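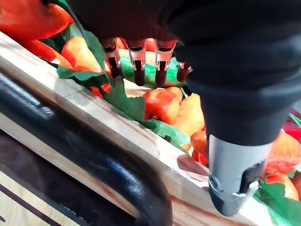
According to Nayeli Lozano, the only question a buyer should put to the vendor of a multi-fingered hand is how long it takes to change a fingertip, and the Skelon hand had not yet given her an answer she would sign. Her remark was made at the close of the assessment period and is recorded because several members of the panel shared it. The present review sets out the panel's findings on the hand as supplied, together with its recommendation to member packing houses.

## Scope of the assessment

The Skelon hand is offered by Gaketti under a lease that includes fitting, operator training and a service visit in July. The panel examined the hand at the Dendwood site, using mixed trays of artificial peppers, other imitation produce and leaves. Artificial stock was specified by the panel so that each tray could be reset to the same arrangement between operators. Findings on bruising and skin damage are therefore outside the scope of this document and will be reported separately.

The panel completed 139 picking attempts under the direction of 2 operators. Neither had previously used Gaketti's software.

## Handling

Performance on rounded items was satisfactory. Large peppers were lifted cleanly from open positions, and the hand adjusted its closing width without intervention. Elongated items presented more difficulty, particularly where they lay parallel to the row of fingertips. Operators were obliged to rotate the wrist before closing, and the supplied planning software did not always propose that rotation unprompted.

Items resting against the inner edge of a tray remain the weakest point. The vendor's default approach path brings the hand down with insufficient allowance for the rim, and the clearance setting had to be raised on the first morning. Once it had been raised, contact with the rim ceased to be a regular occurrence, although small items in the corners were then frequently left behind. The manual treats this setting in a single paragraph. It warrants a chapter.

Loose foliage was tolerated better than expected. Leaves were carried along with the item in a number of attempts, and no stoppage was attributed to them.

## Software and documentation

The control application is orderly and its fault messages are written in plain language. Recipes may be copied between stations, a facility that the competing Khunthong package offers only at additional cost. The panel was less favourably impressed by the licensing arrangement, under which a station that loses its network connection reverts to a restricted mode after 80 minutes. Rural members should seek a written variation of this term prior to signing.

The printed manual contains errors in the numbering of its wiring diagrams. Gaketti has acknowledged these and has undertaken to issue a corrected edition.

## Maintenance

Fingertip replacement was carried out twice, on each occasion by a technician following the vendor's procedure. The procedure is sound but requires a proprietary driver, and only one is included in the kit. Members operating more than one shift should order a spare at the time of lease.

## Recommendation

The panel recommends the Skelon hand, with conditions, for sorting and repacking of medium and large produce in shallow trays. It is not recommended at present for small-fruit lines or for deep bins. Members who already hold a Khunthong service agreement are advised to compare total costs over the full term, including colour calibration, which Gaketti invoices as a separate item.

Enquiries concerning the test trays should be directed to the Dendwood office.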